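Sunday open day at Jornik in Durkstead. I arrived at 4 and the hall was already full, so I stood behind the children. I did not mind.

Hélène Simard showed us how they practice in simulation first. The program has a shelf, a white surface and the arm, and you can look from close to the gripper. 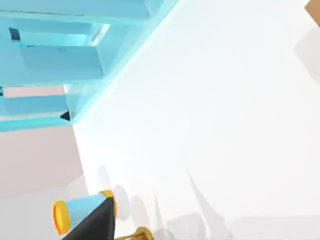 I asked how long they prepared it. She said 16 weeks, with two people. I had expected more people.

Lalit Negi let visitors try the controls after that. My turn was short and I was very slow, but he was patient with me.

They open again in March. I will bring my sister, she likes such things more than me.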